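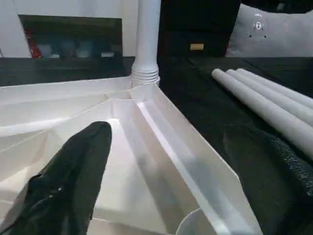 A white plastic tray, split into sections by thin raised walls.

Why do we sort things?

Open the kitchen drawer in my house and you'll find forks with forks and spoons with spoons (unless it was my turn to put them away, in which case good luck). I never thought much about that until I spent a morning hunting for one small blue button in a giant jar of buttons. It took forever! After that I got pretty interested in sorting.

Sorting means putting things into groups because they're alike in some way. You get to pick the way. Take a pile of buttons. You could sort by color, or by size, or by how many holes they have. Same buttons, totally different piles. A red button with four holes might sit next to a blue one in one kind of sorting and be miles away from it in another.

So why bother? Mostly because it saves looking. Say you have 433 buttons in one jar and you want a certain one. If you're unlucky you could pick up every single button before you find it. Now say you've split them by color into 10 groups, and only a few of them are blue. You go straight to the blue group and forget about all the rest. Your eyes and fingers have a lot less work to do.

Libraries do this with books. The little library in Pevdale, where I go, has 940 books just in the children's room. The story books are in order by the author's last name, and the fact books are grouped by subject, so all the shark books end up together. I went in for one shark book last March and came out with three, and I blame the sorting for that.

Scientists sort living things too. Does it have a backbone? Does it have feathers? Does it feed its babies milk? Each question splits a big group into smaller ones. A bat flies like a bird, but it has fur and feeds its babies milk, so it goes in with the mammals, same as you and me. Some animals are real puzzlers. The platypus lays eggs AND makes milk! People argued over that one for years before they agreed it was a mammal.

You can try it at home. Grab a handful of small stuff, like dried beans, shells or building bricks. An old egg carton works great for holding your groups. Sort everything one way, then mix it all up and sort it a new way. Then ask a friend to guess your rule without any hints. My sneakiest rule so far was "things that roll" and "things that don't," and it took my cousin almost the whole afternoon to get it.

If something doesn't fit any of your groups, you can make a new group or change your rule. I have one called "no idea." It's pretty full.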